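Rosas artificiais Dillach: resenha depois de um inverno inteiro com elas na sala

Sempre fui daquelas pessoas que torcem o nariz para flor de plástico. Cresci com um arranjo de girassóis desbotados em cima da geladeira da minha avó, cheio de pó e de gordura, e jurei que na minha casa isso não entrava. Pois entrou! E entrou por causa da minha irmã, que me deu uma caixa das rosas vermelhas da Dillach no aniversário e ficou parada na minha frente esperando que eu elogiasse. Elogiei por educação. Três semanas mais tarde comprei outra caixa, dessa vez com o meu dinheiro.

Escrevo isto em janeiro, com as rosas já bem usadas, mudadas de vaso umas tantas vezes, entortadas, desentortadas e lavadas na pia da cozinha. Acho que dá para falar delas com conhecimento de causa.

Paguei 187 reais pela caixa, que traz 25 hastes soltas, cada uma com uma flor só. Não é barato para flor artificial, eu sei. Na loja do centro onde eu compro fita e papel de presente há ramos por muito menos, mas são aqueles buquês em que tudo sai de um talo único e a gente não consegue arrumar nada, fica sempre com cara de leque. Com hastes soltas é outra conversa. Dá para fazer um arranjo grande, três pequenos, ou deixar uma rosa sozinha numa garrafinha na janela do banheiro (a minha favorita, por sinal).

O que me conquistou primeiro foi a cor. Eu esperava aquele vermelho de batom, chapado, que de longe já denuncia a flor falsa. Estas puxam para o carmesim, quase vinho em certas partes, e nas beiradas das pétalas onde bate a luz aparece um rosado mais claro. De manhã, com a cortina aberta, ficam lindas. À noite, com lâmpada amarela, escurecem bastante e perdem um pouco a graça, então quem tem sala escura talvez prefira as cor-de-rosa.

As folhas são melhores do que eu imaginava. O verde é apagado, entre oliva e sálvia, com um tom amarelado no meio, e a borda é serrilhada bem fininha, como a da roseira do quintal da minha sogra. Têm ainda umas pintinhas claras que quebram a uniformidade. Nas rosas baratas que já vi, a folha é sempre o que estraga: um verde brilhante de toalha de mesa, sem textura nenhuma.

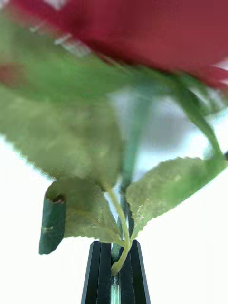

A rosa vermelha da Dillach: flor em tom carmesim, folha de borda serrilhada e haste verde-azulada.

Da haste eu gosto com uma ressalva. Ela é lisa e de um verde azulado que, para mim, é o único ponto em que a cor escorrega. Rosa de verdade não tem talo dessa cor. Em vaso de vidro transparente isso salta à vista, e por isso as minhas foram todas para cerâmica. Já os pezinhos das folhas são de um verde mais claro, amarelado, e esses ficaram muito naturais, ainda mais quando fazem uma curvinha. Por dentro há arame, dá para dobrar bem, mas convém ir com calma: na primeira caixa forcei demais perto da flor e a haste ficou com uma marca que não saiu mais.

E não tem espinho! Parece bobagem, mas eu monto e desmonto arranjo com a minha filha de cinco anos do lado, e ela pode pegar em tudo. Virou programa nosso de sexta, depois da escola. Ela escolhe o vaso, eu escolho a altura, e discutimos bastante.

Sobre a limpeza, que é a pergunta que mais me fazem: passo um pincel seco de maquiagem entre as pétalas a cada quinze dias e, quando o pó já venceu o pincel, mergulho em água fria com uma gota de detergente neutro, sacudo e deixo de cabeça para baixo no varal. Nenhuma desbotou até agora. Uma perdeu uma folha, que encaixei de volta com a mão. Secador de cabelo eu não usaria, porque experimentei em uma só e as pétalas de fora enrolaram de um jeito esquisito.

Para quem está em dúvida entre marcas, tive também por um tempo as da Sustow, que são um pouco mais macias ao toque e vêm com a flor mais aberta. Bonitas, mas a cabeça soltava da haste a toda hora e eu vivia com cola quente na mão. As da Dillach são mais firmes. O Hòa Thái, que tem a banca de flores na minha rua e entende do assunto muito mais do que eu, pegou uma, virou, olhou por baixo e disse que usaria para completar um arranjo natural. Vindo dele, fiquei toda boba.

O que eu mudaria: a caixa. As rosas vêm deitadas e apertadas, e chegam meio achatadas de um lado. Tem que abrir pétala por pétala com os dedos, e isso come uma tarde. Das 25, duas vieram tão amassadas que acabei escondendo no fundo do vaso. Escrevi para a loja e responderam direitinho, oferecendo a troca, mas deixei para lá. E também sinto falta de botões fechados, porque todas as flores são do mesmo tamanho e um arranjo grande fica certinho demais. Resolvi misturando ramos secos de eucalipto.

Nota: nove de dez. Perde um ponto pela cor da haste e pela embalagem. Já estou de olho nas brancas para a mesa da varanda e, quando chegarem, atualizo esta resenha contando se encardem.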